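**Kestine Align** - pose tracking and time sync for hand-held gripper recordings

Kestine Align takes the video from a pair of hand-held grippers and a head camera and puts everything on one clock and in one coordinate frame. It reads square markers and writes a 3D path for each tool.
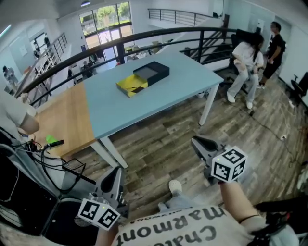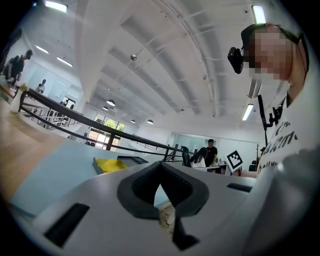

Tracking runs on the recorded files, so no network is needed during a session. When a marker leaves the head camera's view, Align fills the gap from the gripper's own video and flags those frames in the output. Gaps longer than 200 frames are left open - you can trim or split them in the review window.

**What you get**

- Command-line tool and review window
- Tool paths as CSV or JSON
- Marker sheets, ready to print
- Python reader for the output files

**Requirements**

Linux, 16 GB of memory, a GPU for batch jobs. A license covers 2 workstations and 3,000 recordings a month. Unused recordings don't carry over.

Lens calibration is done once per camera and saved under its serial number. Repeat it after changing a lens.

Setup questions go to Alina Crăciun, licensing to Ruben Bakker.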